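Teaching by Demonstration, Unit 5: Two Arms, One Tree
Course handout, Bremton Robotics Workshop
Oct 23, 2019

Read this before you come to the bench. Bring it with you too, because the practice list at the end is what we'll work from.

Last unit you moved one arm around by hand and replayed the motion. Great fun, and most of you got a decent pick and place out of it by the end! Now we go to two arms driven by remote control. You hold a pair of leader arms, one in each hand, and the two follower arms on the table copy your joints as you move. Everything you do gets saved: joint positions, gripper opening, and the camera views. One run from start to finish is called an episode.

The task for this unit is the small Christmas tree. (Yes, we know it isn't December yet.) I love this task because it looks like nothing and then you try it. A mug has a handle and a hard edge. A tree is all bristle, it gives way when you touch it, and the part you want to hold may be hidden behind the part you don't.

5.1 Coming in from both sides

Start with both grippers open and well clear of the branches. Bring them in together, at the same height if you can. When one arm gets there early it tends to shove the tree toward the other, and then you're chasing it across the table. Slow down for the last stretch. Your hands will want to speed up there, everybody's do.
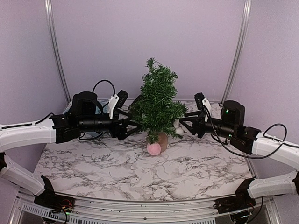 Fig. 5.1. Both grippers at the lower branches, at nearly the same height. Note the white ornament close to the right gripper tip.

Ornaments change the job. A soft pom-pom is easy to brush with a finger while you're watching something else, so decide before you move which side you are going to look after first. Use the wrist views for the fingertips and the fixed view for the tree as a whole. If you stare only at a wrist view you'll lose track of whether the tree is standing straight.

5.2 Where to hold

Low is good. Near the top there is very little to grab and a small push moves the tip a long way. Down by the pot, the same push does much less. Tilt the fingers a little if the branches are in your way, then close gently and wait a beat before doing anything else. That short wait is really useful later on, when you go back through the recording and want to find the moment of contact.

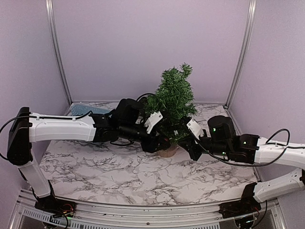
Fig. 5.2. A low hold, with the right gripper's jaws just above the pot and the left pressing into the lower branches.

Check your cables before each episode as well. They need enough slack for the wrist to turn and not so much that a loop swings down into the work.

5.3 What makes a good episode

Smooth beats fast. Small corrections are fine and we want to keep them! A model trained only on perfect runs has never seen how to get back on track after a near miss. Long pauses while you think are a different matter, so plan first and then press record.

Keep the start position of the tree a bit different each time. Move it, turn it, and don't go back to the same favorite spot.

Episodes go in the Clerkitz folder under your bench name. The class target is 300 for this task. The one-arm set from earlier units stands at 694, and you'll be mixing some of those in when we train. Training runs for 4000 steps the first time, just so you can watch the curve and get a feel for it.

Practice for next time
Do 40 approaches without closing the grippers. Yes, all of them.
Record ten full episodes with a low hold.
Play back your worst one and write down where it started to go wrong.
Read the Plurkier notes on time alignment, sections 1 and 2.

Spare finger pads are in the Amini drawer. Put the leader arms back on their rests when you leave.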